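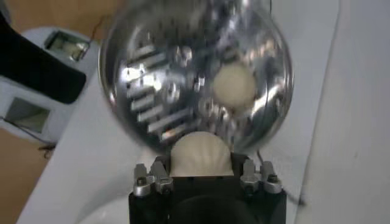 Mivcombe面点课下月重开，馒头包子改用电蒸锅教

10/27/05 Mivcombe讯

停了大半年的Gulline烹饪教室面点课将在下月恢复，地点仍在Kingi路913号。教室负责人Trudy Hollis昨天确认，新一期课程以蒸制面食为主，从和面、发面、包制一直讲到出锅，全部使用桌面电蒸锅，原来那套煤气灶加竹笼的做法不再列入课表。

面点课上一次开班是在今年5月，只上到一半便停了。当时教室所在的楼要更换燃气管道，厨房断气，租来的两台灶具也退了回去。原定夏天复课，工期拖延，一直拖到入秋。停课期间，报了名的学员可以退款，也可以把名额留到下一期，多数人选择了保留。

Hollis说，换成电蒸锅起初是没有办法的办法。“楼里没有气，我就从家里搬了一口电锅过来试，蒸出来的东西跟以前差别不大。后来想想，来上课的人回家用的也多半是这种锅，那就按这种锅来教。”

据她介绍，教室试过几种不同的锅，最后留下的是带不锈钢蒸盘的一类，盘底有成排的小圆孔，上面盖玻璃盖。玻璃盖的好处是不用揭开就能看见里面，初学的人最容易犯的毛病正是中途揭盖。坏处也有，盖子内壁挂的水珠比竹笼盖多，水滴到面皮上会留下一块发黄发硬的印子，学员管它叫“水疤”。她的办法是用一块纱布包住盖子，四角在盖钮上打结，蒸的时候略微垫高一侧。

课上用的面粉由Lutimano粮油行供应。该店在Mivcombe开了多年，老顾客大多知道柜台后面有散装的中筋粉可以零称。店方表示，给教室的是同一批货，不是另外配的专用粉，学员下课后想照样买，直接到店里说“Gulline用的那种”即可。
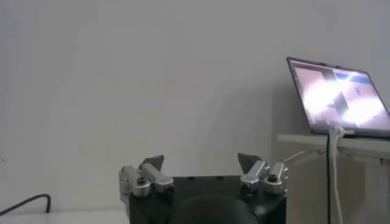 本地 · 饮食

新课表一共七次课，每周一次，前两次只讲面，不包馅。

第一次课讲和面。教室要求学员自带一只不锈钢盆，口要宽，底不要太尖。Hollis认为用自己的盆练手感比较快，换一只盆，水加到什么程度看起来都会不一样。课上不用量杯量水，而是分次往面里淋，一边淋一边用筷子搅成絮状，盆底没有干粉了再下手揉。揉到面团表面光滑、盆壁不粘，盖上湿布放着。

第二次课讲发面。往年这一课意见最多，原因是教室里冷，面发得慢，下课时间到了，面团还没有动静，学员只好带着半发的面坐公交车回家。今年改为由教室提前发好一盆，学员上课时先用这一盆练习排气和分剂子，自己和的那一团留在一旁慢慢发，下课前再比较两者的差别。发好的面用手指蘸干粉戳一个洞，洞口不回缩也不塌陷，就可以用了。洞口塌下去的是发过了，还能救，加一点干粉重新揉，放的时间短一些。

第三次课开始蒸。先蒸光头馒头，不带馅，也不捏花，目的是让学员认识自己那口锅。Hollis说，同样的面团放进不同的锅，出来的样子往往不同，有的锅水开得快，有的锅边上热、中间凉，蒸过一次心里才有数。教室会让学员把馒头掰开看里面的孔，孔细而匀的为好，靠近底部如果有一层发亮的死面，多半是第二次醒面的时间不够。

第四、第五次课包包子。收口的褶子是许多人报名的原因，也是教室最不愿意多讲的部分。“褶子多少没有关系，”Hollis说，“顶上要捏紧，拧一下，让它立起一个小尖，蒸的时候就不会张嘴。皮子中间要厚，边上要薄，边上不薄，顶上就是一个面疙瘩，咬第一口全是面。”馅料先教白菜猪肉和豆沙，素馅放在后一次，因为青菜出水，初学的人包起来容易漏。

第六次课讲隔夜面和剩包子怎么处理。剩包子可以冷冻，吃的时候不必化开，直接上锅，从水开算起比第一次蒸的时间略长。掰下来试熟的碎块不要放回盆里跟生面混在一起，会硬，也会有小颗粒。

最后一次课不教新东西，学员各自做一锅，做完一起吃。

摆盘的数目也有讲究

电蒸锅的蒸盘比家里的竹笼小，一次放多少个，课上专门拿出一段时间来讲。Hollis的习惯是一盘四个，前后左右各放一个，当中空出来。包子蒸好以后会比下锅时大出一圈，挤在一起，侧面就粘住了，拿的时候连皮撕下一块，汁水跟着流出来。有学员问能不能在中间再加一个，她的回答是可以，但中间那个熟得最慢，取出来之前要先掰开看看。

蒸盘上要不要垫东西，教室里有两种意见。一部分学员习惯垫湿布，布要拧干，用完马上洗，否则面渣干在布眼里很难去掉。另一部分人直接在不锈钢盘上薄薄刷一层油，省事，也不影响蒸汽从孔里上来。Hollis两种都教，不作规定。她只反对用菜叶铺满整个盘底，那样孔都堵住了，底下湿，上面干。

关火后不要立刻揭盖，这一条写在教室墙上的须知里，也写在发给学员的讲义里。等上几分钟，先把盖子挪开一条缝，让热气走掉一些，再整个拿下来。玻璃盖拿下来以后内面朝上斜着放，不要扣在桌上，桌面凉，盖子烫，容易炸裂，也会在桌上留下一圈水。

盛包子用大的圆盘，平底的最好。刚出锅的包子底部是潮的，放在盘里过一会儿要挪动一下，或者干脆先放在竹帘上晾一晾。白瓷盘好看，但盘面光滑，底下积的水汽出不去，包子底会泡软。学员当中有人带来晾饼干用的铁丝架，效果不错，教室已经照样买了几个。

关于用电

一间教室里同时开几口电锅，线路是否承受得住，是复课前房东提出的主要问题。楼里的电工上周来看过，建议把锅分开接在两面墙的插座上，不要共用一条拖线板，轮流开锅，前一组的水烧开以后，后一组再接通。教室照此重新排了桌子，靠墙的几张留给蒸锅，和面和包制挪到房间中部。这样安排以后，学员要端着包好的包子走几步路，Hollis为此准备了一些油纸，裁成小方块，一个包子垫一张，连纸一起端过去。

电线的走向也作了调整，一律从锅的背后绕到墙边，不从桌子前沿垂下来。课上禁止空手去摸锅的金属边，两侧的把手可以拿，不过开着火力的时候把手也不凉，要垫布。

往年有学员带孩子来上课，今年教室仍然接受，条件是孩子只参加和面和包制，蒸锅通电以后要坐到房间另一头去。 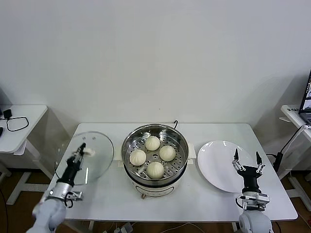

报名与费用

据教室统计，截至昨天傍晚，登记有意参加的有85人左右，其中包括保留名额的老学员。一个班容纳不了这么多人，教室打算分成白天和晚上两个班，内容相同，中途可以换班补课，但要提前打招呼。晚班报的人明显多一些，如果坐不下，会按登记先后排，排不进去的转到下一期。

学费与5月那一期相同，没有调整。另收材料费7元，包括面粉、酵母和前几次课的馅料。最后一次课的馅由学员自备，想做什么馅就带什么馅，生肉请在家里剁好，用冰袋装着带来。教室里有冰箱，但地方不大，放不下所有人的东西。

学员需要自带不锈钢盆一只、擀面杖一根、干净的布两块、围裙一条。擀面杖不要带两头有把手的那种，擀包子皮用不上，短而细的最好。没有合适的可以在开课那天向教室借用，当天归还。电蒸锅由教室提供，两人合用一口。自己家里有电锅、想带来试的，也可以，第三次课之前告诉教室，以便安排插座。

保留名额的老学员不必重新交费，但要在开课前到教室确认一次，说明上哪个班。5月已经上过的几次课可以重听，也可以跳过，从蒸馒头那一课开始来。Hollis建议重听，理由是当时教的是煤气灶，水量和时间都跟现在不一样。

教室没有网上报名，只接受上门登记。下午有人在，早上不一定。Kingi路正在修人行道，从车站过来要走马路对面，到路口再过街。门口的招牌还没有挂回去，认门牌即可。

讲义可以另取

这一期的讲义重新写过，加了一张电蒸锅的对照表，列出馒头、包子、花卷、发糕各自从水开算起的大致时间，以及锅里要加多少水。表是按教室自己那几口锅试出来的，讲义上注明了“仅供参考，以你的锅为准”。旧讲义里关于竹笼的几页没有删掉，放在最后作为附录，家里还在用竹笼的人可以看。

不上课的居民也可以到教室取一份讲义，不收钱，取完为止。Lutimano粮油行的柜台上也放了一叠，据店方说，摆出来的头一天就拿走了不少，已经请教室再送一些过去。

有读者问起花卷和烧卖是否会教。Hollis表示花卷放在第六次课，用当天剩下的面来做，时间够就教，时间不够就只讲做法。烧卖不在这一期，皮子的面不一样，要用烫面，打算明年另外开一次，日期没有定。

也有人建议教室把做好的包子拿出来卖。她说暂时没有这个打算，教室没有办食品销售的手续，课上做出来的都由学员自己吃掉或者带走。请学员来的时候带一个能盖严的饭盒，包子完全放凉以后再装，热着装进去，盖子上又是一层水。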